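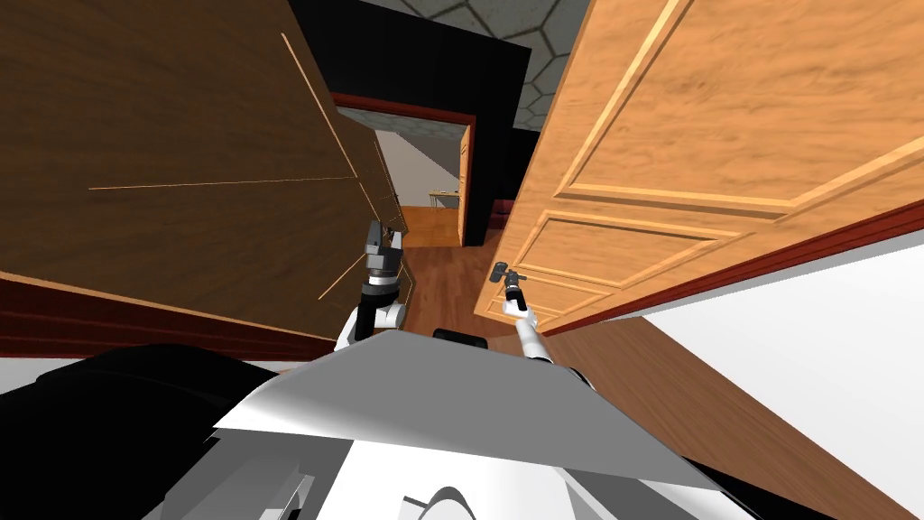 按奥列斯特·帕夫柳克（Orest Pavliuk）的说法，多数被归咎于锅炉功率不足的供暖投诉，查到最后都出在水量分配上：近处的散热器拿走了远处散热器的水。他主张在更换任何热源设备之前，先把系统的水力平衡做一遍，并把各阀门的开度记录下来。

水力平衡是热水供暖系统调试中的一项工作，指通过调节各支路、立管和末端的阻力，使每一台散热器或每一个地暖环路在设计工况下得到与其热负荷相称的水量。同一术语也用于空调冷冻水系统和生活热水循环系统，本条目主要介绍建筑物内以水为热媒的供暖系统。未经平衡或平衡已被破坏的系统称为水力失调。

基本原理

热水供暖系统中，循环泵提供的压差消耗在管道、弯头、阀门和散热设备上。水总是更多地流向阻力小的回路。离水泵近的回路管道短，可用压差大，若不加限制，流量会超过设计值；离水泵远的回路则流量不足。水泵的扬程通常按最不利回路选定，最不利回路多为管线最长或阻力最大的一路，其他回路中多余的压差须由阀门消耗掉。

在紊流状态下，管段的压力损失与流量的平方成正比。流量增加一倍，压力损失变为原来的四倍。因此单纯加大水泵对远端帮助有限，近端回路的流量同时上升，电耗上升得更快，阀门处还可能出现噪声。

散热器的散热量与流量之间并非线性关系。以供回水温差20 K设计的普通板式散热器，流量减为设计值的一半时，散热量仍可保持在设计值的八成上下；流量加倍时，散热量的增加却很少。曲线的形状说明了一个常见现象：过流的房间并不会热得十分明显，欠流严重的房间却会冷得很明显。检修人员如果只看过热的房间，容易低估失调的程度。地暖环路的设计温差较小，曲线更平缓一些，但环路长度相差悬殊时同样会出现冷热不均。

失调的表现

水力失调的征兆包括：

远端房间升温慢，或在寒冷天气里始终达不到设定温度
靠近热源的房间过热，住户开窗散热
散热器恒温阀发出哨音或水流声
总回水温度偏高，冷凝式锅炉长时间不能进入冷凝工况
热泵或锅炉启停频繁
夜间降温之后，各房间恢复温度所需的时间相差很大

上述现象也可能由其他原因引起。散热器上部冷、下部热，通常是积气；下部冷、上部热，则可能是底部积有淤渣，也可能只是流量偏小。恒温阀阀针卡死会使单台散热器完全不热，邻近的散热器则一切正常。膨胀水箱预充压力不正确时，系统高处可能出现负压并反复吸入空气，看上去很像远端流量不足。调试人员一般先排除这些因素，再进行平衡。

静态失调与动态失调

静态失调来自设计、施工或设备选型，只要系统的阻力分布不变，它就一直存在。管径偏大或偏小、设计图上的预设值没有在现场执行、后来加装了散热器，都属于这一类。静态失调用固定阻力的手段处理，例如预设定恒温阀、回水锁闭阀或手动平衡阀。

动态失调出现在运行之中。一部分恒温阀关小之后，系统总流量下降，管道压力损失随之减小，剩余的压差转移到仍然开启的阀门上，这些阀门的流量便超过设计值。手动平衡阀只在设计流量下准确，对动态失调作用不大，需要用压差控制阀、压力无关型阀门或变频水泵来应对。两类失调往往同时存在，处理时先静态后动态。

两种常见布管方式

异程式系统中，供水与回水沿同一路径往返，近端回路总长度短，远端回路总长度长，对平衡的要求最高。同程式系统把回水管多绕一段，使各回路的总长度接近相等，自身的平衡性较好，但管材用量较多，在既有建筑中也不容易找到敷设的位置。同程式布置并不能免除调试，各散热器功率不同，所需流量也就不同。

单管系统的情况较特殊。水依次流过各台散热器，水温逐台降低，后面的散热器须加大尺寸。单管系统的平衡主要在立管之间进行，每根立管底部装一只流量限制阀，立管内部的分配由旁通管与三通阀的比例决定。

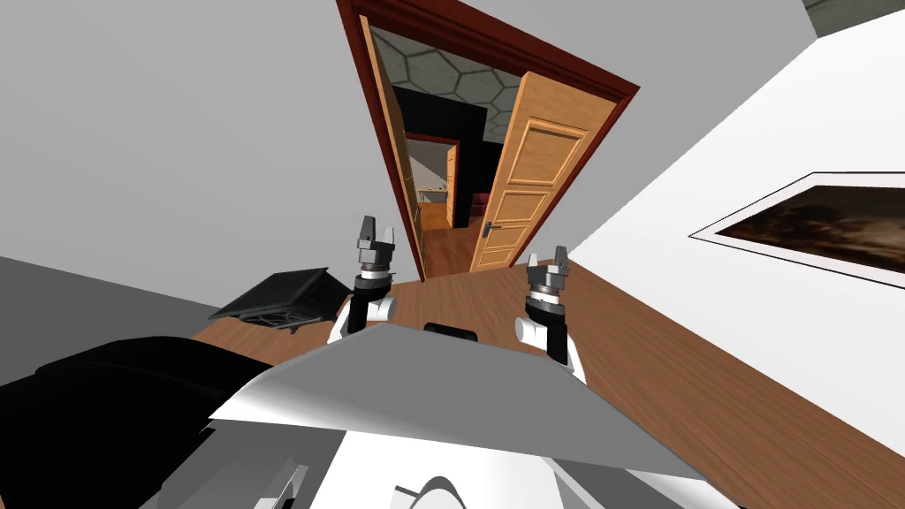
所用器件

预设定恒温阀

阀体内有一个可转动的套筒或节流片，外圈刻有数字，调试时用专用钥匙转到计算得出的位置，再装上感温头。感温头只负责按室温关小阀门，最大流量由预设值限定。许多旧式恒温阀没有预设功能，外观上与有预设功能的型号很难区分，需要拆下感温头查看阀颈。部分厂家以阀帽颜色标示流量范围，各家用法并不统一。

回水锁闭阀

安装在散热器回水口，旋下盖帽后用内六角扳手调节。调节时先全关，再按圈数打开。圈数与流量的关系因口径和型号而异，资料不全时只能凭温度反复试调。锁闭阀还可用来在不放空系统的情况下拆卸散热器，拆装之后应恢复到原来的圈数，漏掉这一步是局部失调的常见来源。

手动平衡阀

用于立管和支路，阀体上有两个测压孔，手轮带刻度并可锁定。将压差计接到测压孔上，结合该开度下的Kv值即可算出流量。手动平衡阀前后需要留出一段直管，紧接在弯头或水泵之后时读数会有偏差。

压差控制阀

以毛细管连接供水与回水，使被控回路两端的压差保持恒定。住宅立管上的设定值一般较低，以免恒温阀在低负荷时产生噪声。毛细管堵塞或其上的小阀门被误关时，阀门会停在某个固定位置，外表没有异样，定期检查时应特别留意。

压力无关型阀门

把压差调节与流量限制合在一个阀体内。只要压差处于工作范围，流量便不超过设定值，不受其他回路影响。此类阀门使调试工作大为简化，价格高于普通预设定阀，并且要求一个最小压差，水泵扬程很小的独户系统未必能够满足。

分集水器

地暖系统通常在分集水器上进行平衡。每个环路的供水侧有带浮子的流量计，回水侧有可装执行器的阀门。流量计读数受水质影响，玻璃管被氧化铁染黑之后只能拆下清洗或更换。

计算

平衡计算以逐房间热负荷为起点。房间所需的水流量按下式求得：

q = 0.86 × Q ÷ ΔT

式中q为流量，单位为升每小时；Q为热负荷，单位为瓦；ΔT为供回水温差，单位为开尔文。热负荷为1000 W、温差为20 K时，流量为43升每小时；温差改为10 K时，流量为86升每小时。

得到流量之后，再求阀门需要消耗的压差，由此确定Kv值：

Kv = q ÷ √Δp

此处q以立方米每小时计，Δp以巴计。查厂家的曲线图，即可由Kv值得到预设刻度。计算值落在两个刻度之间时，一般取较大的一个。

既有建筑常常缺少管道图纸，墙内和楼板内的管径无从得知。这种情况下只能按管长和外露管段的口径估算压力损失，或采用简化方法，仅依据散热器尺寸和距水泵的远近给出预设值。简化方法的误差较大，但与完全不平衡的系统相比仍有明显改善。

热负荷本身也有不确定性。沿用旧散热器的房间，散热器往往大于所需，若按散热器铭牌功率计算流量，结果会普遍偏大。外窗更换或外墙加保温之后，各房间负荷下降的幅度不同，顶层和山墙一侧的房间变化最大，应重新逐间计算。

调试方法

温差法

用夹式温度计或红外测温仪测量每台散热器供水管与回水管的表面温度，逐台调节锁闭阀，使各台的温差接近。温差法不需要图纸，工具简单，小型住宅多用此法。缺点是耗时，每次调整之后须等待系统重新稳定，而且调好一台会影响其余各台，通常要走两遍以上。红外测温仪对光亮的铜管读数偏低，测点应贴一小段哑光胶带。

操作顺序大致如下：

清洗过滤器，排净空气，检查系统压力。
将所有恒温阀感温头取下或开至最大，锁闭阀全开。
关闭夜间降温和室温补偿功能，使供水温度保持恒定。
运行至各散热器温度稳定，按升温先后排出次序。
从升温最快的一台开始关小，依次向后，最远的一台保持全开。
待温度再次稳定后复测，必要时微调。
装回感温头，记录各阀门的圈数。

比例法

用于带手动平衡阀的多支路系统。先在同一立管内选出实测流量与设计流量之比最小的末端作为参照，再由远及近调节其余末端，使它们的流量比与参照一致。立管内部调好后，把每根立管视为一个整体，重复同样的步骤，最后在总管上或水泵处把总流量调到设计值。比例法的依据是，上游压差变化时，已经调好的各支路会按相同比例增减，彼此关系不变。

比例法通常需要两人配合，一人看守参照阀，另一人操作被调阀。带无线传输的测量仪可以由一人完成。

补偿法

与比例法相近，差别在于始终以一只合作阀维持参照末端的压差，各阀门只需调节一次。补偿法适合分期投用的大型建筑，先完工的部分可以先行调试，后续部分接入时不必推倒重来。

预设法

按计算结果把预设值一次设好，不做现场测量。此法速度最快，结果取决于图纸与实际安装的吻合程度。奥斯蒙·索尔贝格（Åsmund Solberg）建议在预设之后抽查最远和最近的几台散热器，若两处回水温度相差明显，就应回到计算书上查找原因，单独拧动个别阀门会使记录与实际脱节。

水泵的设定

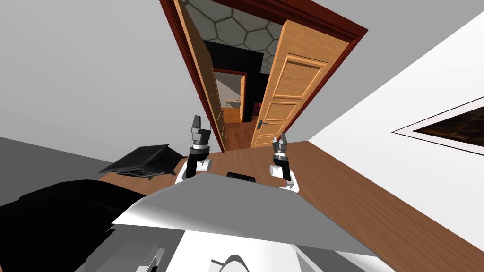

平衡完成之后，水泵几乎总可以调低一挡。电子调速泵常见的控制方式有恒压差和比例压差两种。恒压差适合管道阻力小、末端阻力占主要部分的系统，地暖即属此类；比例压差在流量下降时同步降低扬程，适合管线较长的双管散热器系统。设定值应从低处开始，逐步提高到最不利回路刚好达到设计流量为止。

恒速泵在变流量系统中会使压差升高。旧系统中有时装有溢流阀，恒温阀大量关闭时把一部分供水直接旁通到回水。溢流阀能保护水泵和减轻噪声，但会抬高回水温度，与冷凝式锅炉配合不佳。改用调速泵之后，溢流阀一般可以关闭或拆除，热源要求最小流量的除外。

自动调整型水泵会根据运行数据自行移动特性曲线。在失调的系统中，这种功能可能把扬程降得过低，使原本勉强够热的远端房间变冷，故应在平衡之后再启用。

与热源的关系

冷凝式锅炉只有在回水温度低于烟气露点时才能回收潜热，天然气烟气的露点在55 °C上下。过流的近端散热器把几乎未经冷却的水送回锅炉，抬高总回水温度。平衡之后各回路温差加大，回水温度下降，锅炉处于冷凝工况的时间随之延长。

热泵对供水温度更为敏感。失调的系统往往靠提高供水温度来照顾最冷的房间，而供水温度每提高一度，热泵的能效都会有所下降。热泵另有最小流量的要求，末端全部装恒温阀时，应保留若干常开回路或设置缓冲水箱。缓冲水箱两侧的流量若相差过大，热水会在水箱内与回水混合，送往末端的水温低于热泵出水温度，这也是热泵系统中较难察觉的一种失调。

区域供热用户站同样受回水温度影响。部分热力公司对回水过高的用户加收费用，或对回水较低的用户给予折扣。

工程例子

Sosesthorpe住宅区的改造常被用来说明大型异程式系统的平衡。该住宅区有383套住宅，由2座换热站供热，共装有散热器2,113台。改造前，离换热站最远的楼栋在冬季靠提高供水温度维持室温，近端楼栋的住户普遍开窗。工程由Briggs承担，内容包括更换预设定恒温阀、在每根立管底部加装压差控制阀，以及把恒速泵换为调速泵。热源设备没有更换。

施工中有380套住宅按期完成入户调节，其余3套因无法入户，推迟到5月补做。由于立管上已有压差控制阀，未调节的住宅没有影响到其他立管。验收日期为2022年3月1日，当时测得的各立管流量均在允许偏差之内，供水温度曲线随后下调。调试中发现若干立管与竣工图不符，其中一处把两个单元接在了同一根立管上，该处的设定值依据现场测量重新计算。

Furberg的一处学校建筑采用了另一种做法。该建筑扩建过多次，管道资料残缺，设计人员放弃了手动平衡阀，在各支路统一使用Ollora的压力无关型阀门，只需按支路流量设定，不必了解上游阻力。初次调试很快完成，但有几条末端支路的压差低于阀门的最小工作压差，阀门全开仍达不到设定流量，后来把过滤器换为较大口径，情况才得到改善。

水质与维护

平衡状态会随时间改变。氧化铁淤渣沉积在流速低的部位，首先影响开度很小的预设阀和散热器底部。系统反复补水会带入氧气和硬度，加速腐蚀与结垢。常见措施有加装磁性除污器、按要求处理补充水，以及检查膨胀水箱的预充压力。开始平衡之前应先冲洗系统，在含渣的系统中调得的开度，冲洗之后便不再适用。

下列情形之后宜复查平衡：

增加、拆除或更换散热器
更换水泵或热源
改变供水温度曲线
围护结构加装保温或更换外窗
排空系统并重新注水

阀门开度记录一般附在调试报告内，列出房间、散热器型号、设计流量、阀门型号和设定值。物业更替时记录容易遗失，有的安装单位另在锅炉房内留存一份副本，或者把设定值写在散热器背面的标签上。

节能效果

水力平衡的节能量因建筑而异，难以给出通用数值。节省来自几个方面：过热房间的温度下降，供水温度得以降低，水泵电耗减少。原本失调严重、近端过热明显的系统收益较大。原本就欠热的系统在平衡之后，远端房间达到了应有的温度，总耗热量可能变化不大，甚至略有上升，舒适性则有改善。比较改造前后的能耗时，须按采暖度日数修正气候差异，并注意住户行为在第一个采暖季里往往尚未改变。

不同看法

对独户住宅是否有必要进行完整计算，业内意见不一。一种观点认为，恒温阀自身会在房间达到设定温度后关小，长时间运行时系统能够自行趋于平衡，详细计算的收益有限。反对者指出，这种自我调节只在恒温阀普遍起作用时成立，夜间降温后的升温阶段所有阀门全开，失调会完全显现；住户把感温头长期开到最大时，恒温阀也起不到限制作用。

关于供水温度较低的系统，也有人主张取消单室控制，全部阀门保持开启，仅靠平衡和气候补偿曲线控制室温。此种做法对热泵有利，前提是热负荷计算准确，且各房间的日照和使用情况相差不大。朝南房间在晴天可能过热，需要保留恒温阀作为上限。

参见

散热器恒温阀
循环泵
膨胀水箱
气候补偿
同程式系统
流量系数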